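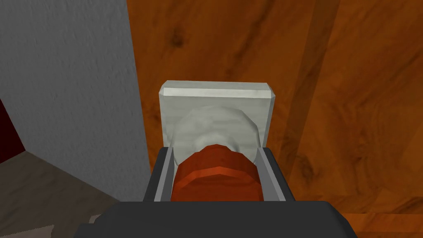
Section 4. Working Alongside the Sesum Handling Cell

4.1 Purpose of this section

This section is addressed to shift leads, station operators and trainers at sites where the Sesum cell has taken over part of the hand placement work. It covers the change in duties at the station, the rehearsal of new tasks in the simulator, and the handover from rehearsal to live operation. Installation and wiring are covered in Section 2.

4.2 Changes to the operator's duties

Before the cell is introduced, one operator normally picks, places and inspects each part. With the cell running, the gripper carries out routine picking and placing. The operator remains responsible for loading trays, approving new tasks, clearing faults and making the final inspection. Time released from hand placement should be assigned by the shift lead in writing before the first live shift.

Operators who previously worked the station by hand should take part in every rehearsal. At the Nilurholm site, the grip settings first proposed by the project team were revised after operators reported that the smaller parts needed a slower approach. Siobhán Rafferty, who led that station, now approves all task changes there.

NOTE: The cell does not record the name or work rate of individual operators. Sites that wish to add such records must first consult the staff concerned.

4.3 Rehearsing a task in the simulator

1. Sign in to the Noonan console with an operator or trainer account.
2. Select Rehearsal from the main menu. The status bar turns blue.
3. Load the task file and confirm that the part number matches the work order.
4. Select the gripper view. Check that the part sits between the two fingers and that the finger pads face it on both sides.
5. Run the task at quarter speed. Watch the clearance between the fingers and any object standing beyond the part.
6. If the fingers or the part touch another object, select Hold, adjust the approach path and return to step 5.
7. Run the task three times at full speed without a contact alarm.
8. Enter the result in the task log, with the names of the operator and the trainer.

NOTE: Colors and surface finishes in the simulator are for display only. They have no effect on grip force and need not match the parts used on site.

CAUTION: A successful rehearsal does not confirm grip force on a real part. Always complete 4.4 before releasing a task.

4.4 Handover to live operation

1. Clear all persons from the marked area and close the gate.
2. Transfer the approved task file to the cell.
3. Run one part at reduced speed with the operator at the hold button.
4. Stop the cell, open the gate and inspect the part for marks.
5. Repeat with four further parts. If any part is marked or dropped, return the task to rehearsal.
6. Obtain the shift lead's signature on the release form.

CAUTION: Do not reach between the fingers while the cell is powered, even when the gripper appears to be at rest. Fault code 322 — finger position lost — requires a full power-down before the gate is opened.

4.5 Finger pad inspection

Inspect the pads at the start of each shift and replace them after 4000 cycles, or sooner if wear is visible. Pads are supplied in pairs by Futov and must be replaced in pairs.

4.6 Raising concerns

Any operator may place a task on hold without prior approval. The reason is entered in the task log and reviewed by the shift lead before the task resumes. Questions about training, job assignments or this section should be sent to Senan Ó Briain, Site Support.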